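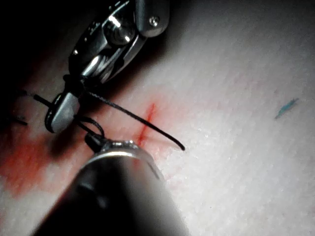 4. Threading the Upper Line

Now the fun part! Your Harkau tabletop sewing machine threads in one continuous path, and once your hands learn it you'll do it half asleep. Go slowly the first few times and keep the thread guide on the front cover in view.

Before you begin: switch the power off at the side. The needle can move if your foot brushes the pedal.

4.1 Turn the handwheel toward you until the needle is at its highest point. Always toward you, never away.

4.2 Raise the presser foot. This opens the tension discs so the thread can drop between them. Skip it and you'll get a bird's nest of loops under the fabric (it looks dreadful, but it's a quick fix: cut it away, lift the foot, rethread).

4.3 Set the spool on the pin and slide on the cap. Use the small cap for narrow spools and the large one for anything wider than your thumb.

4.4 Bring the thread left through guide A, then down the right-hand channel.

4.5 Go around the bottom of the channel and back up the left side. Catch the take-up lever from right to left. You should feel a light snap.

4.6 Come straight down, behind the hook above the needle clamp, and pass the thread through the eye from front to back. Pull out a tail as long as your hand.

Note: A fresh diagonal cut on the thread end makes the eye much easier to hit. If you have the Plolby needle threader, fit it now and follow the card that came with it.

5. Your First Seam

Find a scrap of plain cotton, fold it double, and let's sew!

5.1 Wind and drop in the bobbin as shown in Section 3, then draw up the lower thread.

5.2 Lay both thread tails toward the back, under the foot.

5.3 Choose straight stitch and set the length dial to the middle mark.

5.4 Lower the foot, switch on, and press the pedal gently. Guide the cloth with flat hands and let the feed teeth do the pulling.

5.5 After a few inches, hold the reverse lever down for three or four stitches to lock the seam.

CAUTION: Keep fingers clear of the needle whenever the power is on. Never pull fabric from behind while sewing, as this bends the needle and can snap it.

Look at both sides of your sample. Loops underneath mean the upper tension is too loose, so turn the dial up by half a number and sew another line. If the bobbin thread shows on top, turn it down. Denim and silk will each want their own setting, and it's well worth keeping your scraps with the numbers penciled on them.

Speed: The Yorath pedal supplied with this model tops out at 1,000 stitches per minute. Start with the slider at its slowest position and enjoy the control. You'll be nudging it up before long.

Thread and needles: Size 80 suits most cottons. Change the needle after every big project, or sooner if you hear a popping sound as it enters the cloth.

Next: Section 6, Zigzag and Buttonholes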